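Ticket 1256 — Prumel label printer drops off the network
Status: waiting on vendor
Opened by: Liis Rätsep

Printer in the mail room goes offline overnight. Comes back if you pull the plug, then fine till the next morning. Started in July after the router swap to the Jaunzems one. Nothing else on that switch has trouble.

Tried so far:
- new cable. no change
- different port on the switch. no change
- firmware update from the Dondard support page. Took 2 tries, first one hung at the progress bar
- turned off sleep mode in the printer menu. It turns itself back on after a restart??

Update, 8:40 am
Offline again. Printer screen says Ready, but ping gets nothing. Router still lists it with the old adress. Looks like the lease runs out while the printer is asleep and it never asks for a new one. 792 labels stuck in the queue, had to clear them all and resend from Carov. Shipping not happy.

Update, 11:15 am
Set a fixed address on the printer itself, outside the router's range. Had to delete the old printer in Carov and add it again, it won't let you just edit the address. Test page OK from my desk and from the front counter. 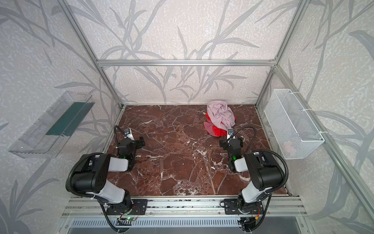

Left sleep mode alone this time so we get a fair test overnight. If it's still up at 8 I'll do the second printer the same way, same model, same firmware.

Update, 8:05 am
Still up. Woke from sleep in a few seconds and printed. Second one done too. Asked Dondard why the sleep setting wont stick — no answer yet. Keeping this open till they reply.

Related tickets
Carov prints labels twice after login
Jaunzems router: guest wifi password reset
Label stock reorder, 1000 per roll
Front counter scanner beeps but no entry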